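Home Tables Shelving Baskets Care Guides Contact

Pokska Long Table, White

We love this table, and we've been wanting to give it a proper page for ages. The Pokska is a plain white work table with a white metal frame, and it has become the piece our customers come back for when they're setting up a second room (or finally admitting that the kitchen counter was never going to be enough!). It works for sorting, wrapping, potting seedlings, cutting fabric, laying out a big puzzle, feeding a crowd. It's a lovely calm surface to work on, and it goes with just about everything.

The top is 78 inches long, so two people can work along one side without bumping elbows. The load limit is 300 pounds with the weight spread out evenly. Please don't stack all of it at one end, and please don't stand on it to change a light bulb, however tempting that may be.

Farzana Thambiah, who designed the frame for Clokier, wanted a table you could sit down at without banging your shins on a crossbar. She put an upright at each end and ran a long flat foot out from the bottom of it, and the difference when you pull up a chair is wonderful. Those feet spread the weight nicely on wood floors too. If your floor is soft pine, add felt pads anyway.

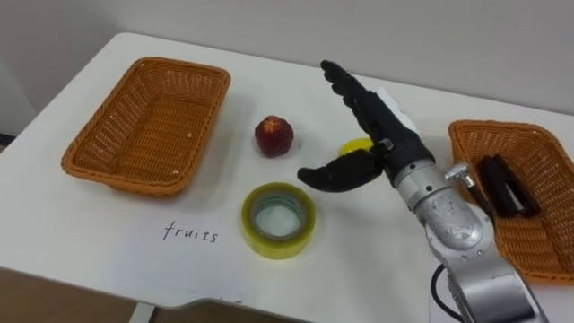
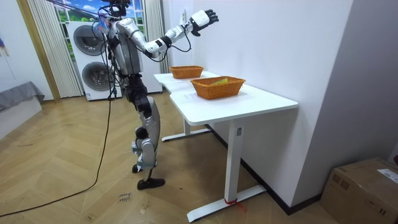 Sorting is what the Pokska does best, if you ask us. Everything shows up against a white top, so you can tip out a bag of mixed odds and ends and see right away what you've got. Start at the back with your containers and keep the front half clear for whatever is in your hands. A pair of woven wicker baskets, the rectangular kind with a rolled rim, looks so good on the white, and the orange-tan color warms the whole thing up. Then get a sheet of paper and write on it what goes where. One handwritten word like "fruits" is plenty, and anyone who wanders in to help can get started. Keep a roll of tape within reach for sticking the sheet down. We've tried chalkboard tags, clip-on frames and some very pretty printed cards, and we keep going back to paper and a pen.

Keeping it white

Wipe the top with a soft damp cloth and a drop of dish soap, then dry it. For berry juice, beet juice or turmeric, get to it quickly, and if a shadow stays behind, a paste of baking soda left on for a few minutes usually lifts it. Skip scouring pads and anything with bleach in it. Tape is fine on the surface for an afternoon but gets stubborn if it's left for weeks; warm it with a hair dryer and peel slowly. Baskets can go straight on the top. For unglazed clay pots, use a saucer.

The frame needs very little. Dust it when you do the floors, and check the bolts once a year. We do ours in March.

Putting it together

Set aside 40 minutes and ask a friend over. Lay the top face down on a blanket, attach both uprights loosely, add the feet, and only then tighten everything. Shafiq Amarasinghe in our workshop has built more of these than anyone, and his one plea is to leave the bolts loose until the end. Lift the table over onto its feet together, one person at each end. The hex key is in the paper envelope with the bolts.

What goes with it

The Nurnon stool slides right underneath and is a good height for peeling, folding and anything fiddly. For more storage, the Siddiqui shelf is our favorite thing to stand alongside, with baskets on the lower levels and the tall stuff on top. We don't sell the Pokska as a set with either of them, so mix as you please.

Ordering

The table comes in white only for now. It ships flat in two boxes, and the boxes sometimes arrive a day apart, so please don't worry if the legs turn up first! Spare bolts, felt pads and single feet can be ordered separately. Write to us with your room measurements if you're unsure about the fit, and include the width of your doorway and any tight corner on the stairs.

Page updated August 19, 2023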